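Informe de avance: comparación de pinzas para manipulación de cables
Proyecto Cloltwood
Fecha: 11/09/2025

En el informe de July nos comprometimos a decidir entre la pinza Kelora y la Moodley antes de comprar nada. Todavía no podemos recomendar ninguna, y conviene explicar por qué.
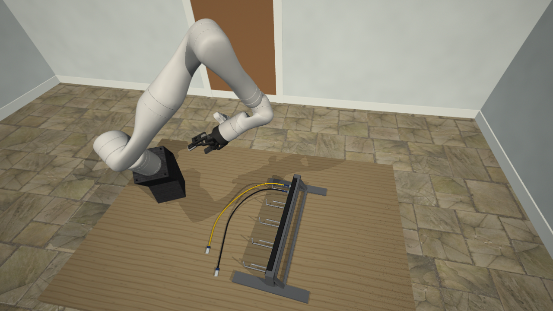

La tarea acordada consiste en coger un conector, llevar el cable hasta el bastidor y dejarlo en un gancho. Todo se ha hecho en simulación. Los cinco ganchos del bastidor son iguales a efectos del plan de pruebas, pero el brazo no llega a todos con la misma postura, y sospechamos que parte de la diferencia entre pinzas viene de ahí. Llevamos 929 intentos registrados, de los que hasta 700 podrían servir para la comparación.
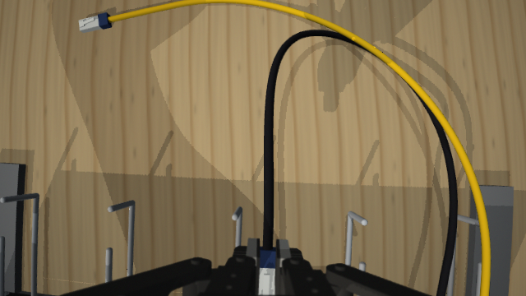

Desde Troswood nos advierten de que un agarre correcto del conector en el simulador dice poco sobre el rozamiento real, y piden que no se publiquen porcentajes de éxito. Estamos de acuerdo. El modelo de cable es demasiado dócil y las dos pinzas salen favorecidas.

También revisamos las vistas de cámara. La lateral permite juzgar la altura respecto a la barra superior, aunque los postes y tirantes del bastidor estorban.
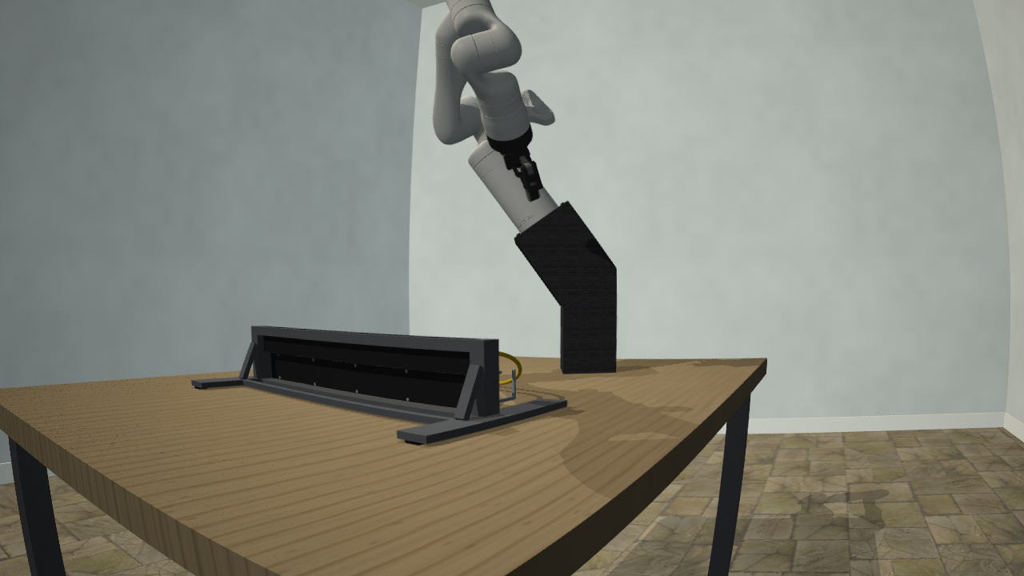

Área de Automatización, Grupo de Manipulación

El controlador nuevo tampoco nos convence. Las trayectorias parecen más suaves, pero nadie ha medido aún si eso mejora la colocación. Pedimos aplazar su compra hasta repetir la serie con los mismos puntos de partida.
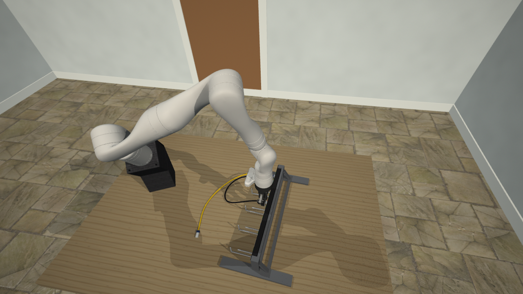 Fig. 4. La pinza junto a la barra del bastidor, con los dos cables a su izquierda.

Quedan pendientes dos cosas: ajustar la rigidez del cable con muestras reales y reservar horas de laboratorio para un ensayo físico. Sin ese ensayo no firmaríamos el gasto.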